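Subject: Re: [sorting] Metal bins in the back room

Fuseini Dankwa wrote:

> Hi all,
>
> Before I order anything I want to hear from the people who use the
> sorting room. We have the grey metal bins at both tables now. Brittany
> would like to go back to plastic totes because the metal is loud and
> the small stuff is hard to pick up off a flat floor. Yaw says keep
> them. Totes would cost us 800 for the full set, lids not included.
>
> Three questions:
>
> 1. Keep the metal or go back to totes?
> 2. If we keep them, do we need liners?
> 3. What do we do with the personal items (brushes, combs, hair clips)
> that keep ending up in with the toys?
>
> Please answer by Friday.
>
> Fuseini

Hi Fuseini,

My answers are below, in your order. I mostly work the evening shift at the second table, so this is from that side of the room.

1. Keep the metal. The last totes we had cracked at the corners inside a year, and the ones that didn't crack bowed so badly that you couldn't slide anything out of them. The metal bins have sloping walls, so you can sweep a pile toward you with one hand and see what you have. With the totes I was always leaning in and digging.

They do look rough now. The floors are scratched and have gone whitish, and there is a band of scuffing along the back walls that I don't think will ever come off. I tried dish soap and a nylon pad on one of them and it took off some color that had rubbed onto the wall, but the scuffs stayed. I don't care about that. It's a sorting bin and no customer sees it.

The noise is real, and I agree with Brittany on that. It is worst when someone tips a whole donation box in from shoulder height. Setting the box down on the rim and letting it slide out cuts it by a lot. We could put that on the sheet by the door.
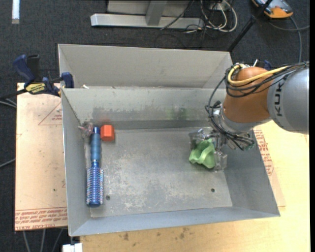
2. I would say no to full liners. We tried the ribbed shelf liner last June and it bunched up every time someone dragged a toy across it. Crumbs and glitter got under it, and then you had to pull it out and wash both the liner and the bin. If people want something softer underneath, Delia had some felt she was going to cut down for the outside, between the bin and the table. That would help with the noise and it wouldn't get in the way.

The one thing I would fix is the holes in the floor. They are small, but beads and doll shoes are smaller, and I find them on the table when I lift a bin to wipe under it. A piece of tape on the underside would do. Please not on the inside, where it picks up lint and goes black.

Also, if the bins are going to stand one behind the other, could we agree on which one is which? On my shift the front one is for things still to be looked at and the back one is for things that have been wiped. When I come in after the day shift it is sometimes the other way around, and I end up wiping everything again to be safe. Masking tape and a marker would settle it.

3. Hairbrushes and combs should go in the trash unless they are sealed in the package. I know Ewurabena has been soaking the good ones and I don't want to step on that, but it takes a long time to clean a round brush properly. You have to get the hair out from between the rows, then soak it, then dry it bristles down, and after all that we price it at almost nothing. Doll brushes are different. Those can be washed with the dolls.

Hair clips and other small plastic pieces I would keep, but in a jar on the table. Left in a bin they slide into a back corner and stay there, and the clear ones are hard to see against the metal. I missed one for a week.

Loose blocks have the same problem. A single block on its own isn't worth pricing, so I have been dropping them in the Gurby box under the table until there are enough to make up a bag. The box is more than half full. If someone on the day shift wants to bag those, the zip bags are on the second shelf, and we have 200 of them left from the last order.

On the money, I would hold on to the 800. The wheels on the tall cart are going, and I would get a lot more use out of a cart that rolls straight than out of new totes. Haverford had the replacement casters when I called, sold in sets of four. I can pick them up if you tell me which stem size we need. It should be stamped on the old ones, but mine are too worn to read.

I can't come in Friday before 4, so if you're deciding in person, go ahead without me.

Delia, do you still have that felt?

Celex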